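Brira Hand-Held Gripper, Tabletop Set

The Brira set is supplied by Kolotlow to laboratories and training departments that record manual tasks for robot learning. It is sold as a pair, with one shared calibration board, and may also be ordered as a single unit.

Planning your purchase

Institutions should budget for more than the grippers themselves. Replacement finger pads are sold in packs of 13 and are treated as a consumable. Each workstation needs a table with power close at hand, a laptop for recording and enough clear floor for two operators to stand. Task objects -- utensils, trays, small boards -- are not included and are best purchased locally.

Lead time is 37 days from receipt of a signed order. Orders of 11 pairs or more are shipped in two parts. Buyers whose fiscal year closes in October are advised to request a written quotation early.

Warranty and service

The housing and finger drive are covered for two years. Pads and cables are excluded. Service requests go to Solomiia Fedoruk; quotations and purchase orders go to Maksym Kuzmenko.

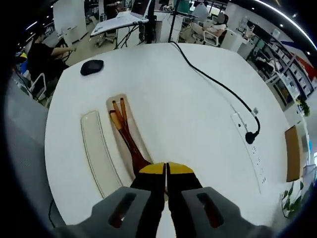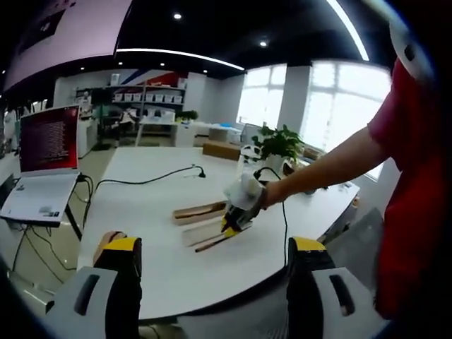
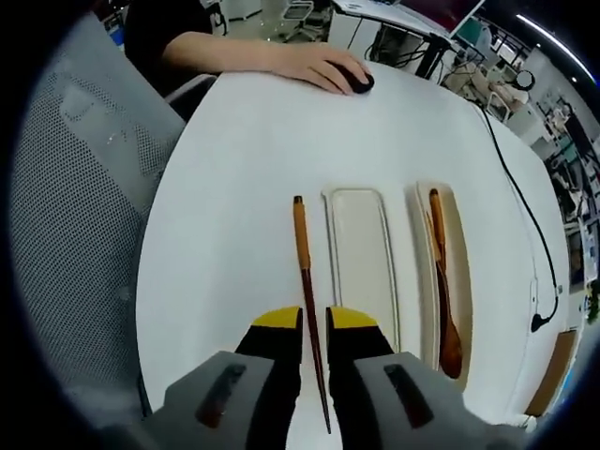 Hand-held grippers with yellow finger pads in use at a white table.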